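Section 6: Setting grip force for soft and wrapped items
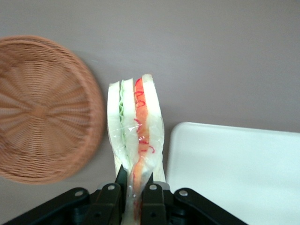 Figure 6-1. Wrist camera view, wrapped sandwich held at its lower end.

This section covers grip set-up for items that crush, tear or slide. It assumes the Gristo gripper is mounted on the Kullard arm, the wrist camera is focused and the home position has been saved (Section 4). If you have changed the finger plates since the last calibration, repeat Section 5 first.

Grip force is set as a number from 0 to 200 in the Baklow controller. The number is a motor current limit and has no units. Two grippers built from the same parts list can need different values for the same item, so do not copy settings from another bench.

6.1 Before you start

Clear the work surface of loose tools and cable ends. Place the pick item where the arm can reach it without passing over the operator's side of the table. Have at least three of the same item on hand. Soft items take a set after being squeezed and will give a false reading on later tries.

Check the finger tips for burrs. File marks left over from trimming the printed parts will cut thin film.

CAUTION: Keep hands out of the linkage while the motor is powered. The arms of the linkage swing outward as the fingers move and can pinch against the table.

6.2 Finding the holding force

1. Switch on the controller and wait for the steady green light.

2. Open the settings page and select Grip, then Manual. Set Force to 20.

3. Set Close Speed to Slow. Leave Open Speed as it is.

4. Jog the arm down until the finger tips are level with the lower part of the item. Wrapped sandwiches are gripped low and across the layers, with the filling between the fingers.

5. Check the camera view. The item should sit midway between the two fingers. If one finger will touch first, jog the wrist sideways and check again.

6. Press Close. Wait for the motor to stop.

7. Raise the arm by the height of one finger. Watch the film where the fingers meet it. Creasing at the contact points is normal.

8. If the item slips, lower the arm, press Open, raise Force by 6 and repeat from step 6.

9. When the item holds, leave it in the air for one minute. If it has not moved, write down the value.

10. Swap in a fresh item and repeat steps 4 to 9. Use the higher of the two values.

NOTE: Bread compresses well before the filling does. A narrow waist at the grip point is acceptable. Split film or filling pushed out of the wrap is not. If this happens before the item holds, fit the wide finger pads (Section 3) and start again at 20.

6.3 Saving the profile

1. Select Save As and enter a short name with no spaces.

2. Enter the measured value under Force. Leave Margin at zero for wrapped food. The default margin is meant for rigid parts and will crush soft ones.

3. Set Encoder Limit to 4,000. This stops the fingers from closing fully if the item is missed.

4. Select Write and wait for the confirmation tone. Cutting power during a write erases all profiles.

6.4 Checking the place position

Trays with a raised rim need extra clearance. Set the travel height so that the lowest point of the fingers clears the rim, then run the move once with the gripper empty at Slow. Do the same for baskets. Woven rims are uneven, so take the height from the tallest point.

On release, the fingers need room to open. Keep the drop point at least one linkage width from any rim. If a finger touches the rim, the encoder reports a stall and the arm holds position until Reset is pressed.

6.5 Faults

Item turns in the grip: contact is too low or off centre. Repeat step 5.

Film sticks to one finger on release: wipe the tips with a dry cloth and reduce Open Speed.

Force value drifts between sessions: check the screws on the linkage plates. Tighten until snug and apply thread locker. Do not use it on the printed parts, as it softens them.

Motor hums but does not close: the Lebrun driver board is in thermal cut-out. Switch off and let it cool.

Revised January. Corrections to Wálter Cuadros at the electronics bench.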